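Evaluating a Bought-In System: Reading Notes for Unit 6

These notes go with the second half of the automation module. Please read them before the lab session, and bring them along if you can, as there are a few blanks in your worksheet that refer back to them. I have tried to keep the language plain. Some of you come to us from textiles and merchandising and have never priced a robot cell in your lives, and some of you have built one and never folded a shirt for money, so I ask each half of the room to be patient with the other.

What this unit is for

Up to now we have talked about automation as though you would be designing it yourselves. Most of you won't. Most of you will one day sit across a table from a supplier who has something to sell, and your job will be to decide whether it suits the work you have. That is a skill of its own, and a rather neglected one, I think. It involves reading a quotation slowly, asking dull questions, and being willing to say that you would like to see it done again, please, with your own goods.

The product we are using as our case is the Geltura sorting package, supplied by Wukbridge. It is offered to small and middling warehouses that handle soft goods – caps, scarves, gloves, folded knitwear – and it comes as a pair of arms, a set of cameras, a control unit, and a software subscription under the name Clerka. The customer supplies the table, the bins and the floor space. Khoo, the second supplier named in your worksheet, sells installation and training for the same package, and we will come to that further down, as the division of labor between the two is one of the things I most want you to think about.

Soft goods and why they are awkward

You will remember from Unit 3 that a rigid part is a polite sort of object. A metal bracket has the same shape every time you meet it, and if you know where one corner is you know where the rest is too. Fabric makes no such promises. A cap is an interesting middle case, and I chose it for that reason. The brim is fairly stiff and holds its curve. The crown is soft, and it will fold, dent, flatten or turn itself half inside out depending on how it was put down. So a single item asks the system to handle two kinds of material at once.

Think about how you pick up a cap yourself. Most people take it by the brim without giving it a thought. A two-fingered gripper can do the same, provided the camera has worked out which way the brim is pointing and there is enough room beneath it to slide a finger in. If the brim is flat to the table along its whole length, or tucked under the crown, then the arm has to try something else – a pinch of the crown fabric, usually – and the item is likely to hang and swing on its way to the bin.

Then there is the matter of color. Dark caps on a pale table are easy enough to find as a general shape, but one dark cap lying partly behind another is a different matter, and it is worth asking any supplier how their software tells where the first ends and the second begins.

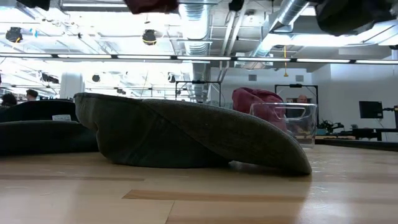
Reading the offer

Your handout pack includes the Geltura quotation with the prices taken out. Go through it with a pencil. I'd like you to sort every line into one of the following groups before you form any opinion at all:

Things you buy once. The arms, the stands, the cameras and the control unit go here.

Things you keep paying for. Clerka is charged by the month, and the quotation is not very clear about what happens to the arms if the payments stop. Write to the supplier and ask. It is a perfectly ordinary question and you should expect a perfectly ordinary answer.

Things you are assumed to have already. This is the group that students tend to miss. The quotation assumes a level table, steady lighting, a network connection, and a member of staff who can be spared to look after the cell. All of these cost something.

Things that are promised but have no line of their own. In this quotation there are 2, and I will leave you to find them.

A word about the table and the light

The section of the Geltura manual on site preparation is quite short, and I would have liked it to be longer. It says that the work surface should be "clean and suitable," and leaves it there. You should want to know more than that. A varnished or polished surface will throw back the overhead lights as pale patches, and a camera that is looking for the edge of a brim may be given a reflection to look at as well. Scratches and seams between boards can add lines of their own. A good system copes with much of this, but you want to see it coping in a room like yours, under lights like yours, and at the time of day when your windows are at their brightest.

The same goes for bins. Clear plastic bins are cheap and they let your staff see what is inside, so a great many warehouses have them. To a camera, though, a clear wall is a muddle of highlights with the contents showing through. An item that has been dropped over the rim, half in and half out, can be hard to tell from one that is safely inside. If you use clear bins, then the trial has to be run with clear bins. If the supplier brings along nice matte gray ones for the demonstration, thank them warmly and ask for yours to be put out.

Planning a fair trial

Suppose the supplier has agreed to a trial on your goods. What should you ask for? My own advice, for what it is worth, goes as follows.

Choose the items yourself, and choose them from the shelf as they come. For our worked exercise we have a trial list of 112 items, all headwear, in mixed colors and mixed condition. Don't let anyone tidy them first.

Agree beforehand on what counts as a success. "In the bin" sounds simple until a cap is hanging over the rim by its brim. Write the rule down, with a little drawing if it helps, and have both parties sign it.

Let the items fall as they would in real work. Tip them out of a tote onto the table. If each one is laid down neatly by hand, crown up and brim forward, you will learn how the package performs on neat caps, and I doubt you have many of those.

Record every touch by a person. In the exercise data you will see a column headed "assist." The worksheet gives 54 assists over the whole trial, and you are asked to say which of them matter. An assist that means nudging a cap away from the table's edge is a small thing. An assist that means stopping the arms, walking over, and starting again from the control unit is a much bigger one, and yet they are entered in the same way. How would you improve the record sheet? There is space for your answer on the back.

Keep the ordinary clutter of the room. People walk about in warehouses, and there are monitors, cables, lamps and desks in the background. A system which needs all of this cleared away before it will work is telling you something useful about what it will be like to own.

Installation and training

Khoo offers two levels of service with the package. The basic level covers delivery, fitting and a morning's instruction. The fuller level adds a return visit after the first month and a set of adjustments to suit your stock. Students nearly always recommend the fuller level, and I understand why, but please make the case properly in your write-up. What would be adjusted? Who would notice that it needed adjusting? Would the people on your floor know what to report?

I should also like you to consider what happens when something goes wrong and there are two firms to telephone. The arms come from Wukbridge, the fitting from Khoo, and a cap on the floor does not announce whose fault it is. Look at the section of each contract called "Support" and see if you can find a single kind of fault that both of them say belongs to the other. I found one on my second reading, with a cup of tea at my elbow, and it took me rather longer than I care to admit!

What to bring to the lab

Your annotated quotation, in whatever state it has reached.

The blank record sheet, with your own changes marked.

One soft item from home that you don't mind having handled. A hat is ideal, but a glove or a small scarf will do nicely. Please put your name inside it.

Questions for your write-up

Which part of a cap would you want the system to grasp first, and how would your answer change if the crown were folded over?

Which line in the quotation would you most like to have in writing, at greater length, before you signed?

If you could run the trial only once, at what time of day would you run it, and what would you lose by that choice?

Write no more than two pages, and do use ordinary words. The person who reads a report like this at work is very often the one who will be standing next to the machine. Drafts can be left in the tray outside the lab until the end of May, and I'm glad to look over a rough one if you would like some comments before you hand in the final copy.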